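Bench Automation Pilot, Progress Report to the Studholm Fund
Prepared by Rosalba Ruggiero for Loredana Fontana, 11/17/19

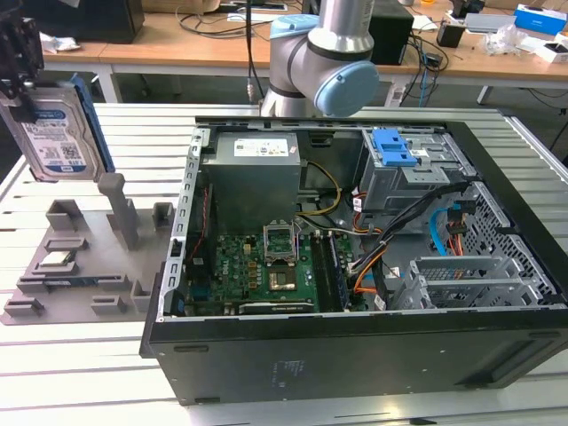
Hard drive in the gripper, with the open tower and the parts fixture on the bench.

Hi Loredana,

You asked for something you could read over lunch and pass up the line, so I've kept the spreadsheets out of this and put them in the shared folder. The short version is that we're on schedule, a bit under on spending, and I have a much better idea than I did in spring of what a robot can and can't do on a repair bench. If you only want the ask, skip to the end.

Quick refresher for anybody who wasn't in the first meeting. The Wirnero shop takes in retired office desktops, swaps out or adds parts, and sends them back out to schools and community centers. It's fiddly, repetitive work and we can never hire enough people for it. Your grant pays for us to find out how much of that bench work an arm can take over, and to be straight with you about the parts it can't. We picked three jobs: the hard drive, the memory, and the processor. Cables were written down as "if time allows" and I'll get to those, sigh.

The drive

This is the one I'm happiest about. We've now logged 431 full attempts at picking a drive up from its place on the fixture and getting it into the cage, and 214 of them went all the way through without a person touching anything. I know that's just short of half and it doesn't sound like much. But the first batch back in the summer was so bad I didn't even put it in the last report (you may have noticed the gap, sorry), and most of those good runs are recent.

What changed was mostly the grip. We used to grab the drive flat, the way I'd do it with my own hand, and then the arm had to turn it over on the way to the case, and that's where it would slip. Now it gets held upright from the start and only has to move and tip a little. The plastic brackets are still a pain. They flex when you push on them, and the arm has no idea whether it's feeling the bracket bend or the drive hitting the side of the cage. A person knows the difference without thinking. We're working on it.

Memory

Picking up a module is fine. Lining it up over the slot is mostly fine. Pushing it in is where I lose sleep, because a memory slot takes a surprising amount of force and it has to go down evenly. If one end goes in before the other, the arm just keeps leaning on it. We've cracked 2 modules that way and bent the clip on one slot. All of it was scrap stock, so please don't picture us wrecking good machines. We put in a force limit after the second one and haven't broken any since, though now it gives up early on modules that only needed one more good shove. I'd take that trade for now.

Processor

Slow! The chip has to be set straight down into the socket, and there's not much room for error. The arm can set it down if the case is exactly where the software thinks it is. Bump the case with your elbow and you're starting over. I've bumped it with my elbow more often than I'd like to put in a report to a funder. Monti, our software contractor, is adding a step where the arm looks again right before it lets go, and the early tries look promising enough that I'd like to hold off on any numbers until there are enough of them to mean something.

Lifting the little metal frame over the socket and latching it again is still done by one of us. I'd count that as half a job.

Cables

No. We gave it 7 days of real effort and I called it. Every used machine comes in with its wiring routed a little differently, the bundles spring back when you let go, and they hang right in front of the places the arm needs to reach. At the moment a tech tucks them out of the way before the arm starts. It takes a minute and it's annoying, but it's a minute. I'd leave cables out of the next phase completely.

So can it do the job yet?

People at the shop ask me this every time they walk by. My answer is that it can do pieces of the job, on machines we've opened and laid down for it, with the parts set out in the fixture where it expects them. It can't take a closed computer off a pallet and hand back a working one, and I don't think it will by the end of this grant. One of our techs beats it on speed at everything, easily. Where it helps is that it'll try the same drive all afternoon and doesn't get a sore wrist.

I did have one nice surprise. The fixture has been great for the people too. Two of the techs asked for their own, with no robot involved, since having every part standing in a set place means less digging around in bins. We're printing extras.

Money and time

The arm's service contract came in lower than quoted. Gripper fingers cost more than planned, we go through them faster than I guessed. It about evens out, and the details are in the folder. The Skurudard controller was late getting here and ate into our testing, but we've made up most of that.

What I'd like from you

An okay to move the cable money over to memory and processor work. It's the same total, just a different line. I'd also like to bring in a second model of case before the end of November, since everything so far has been on one style of tower and I want to know how much of our progress is really just us getting used to that one.

If you want to come watch, come in the morning before the shop gets loud. Call first and I'll make sure it's running.

Rosalba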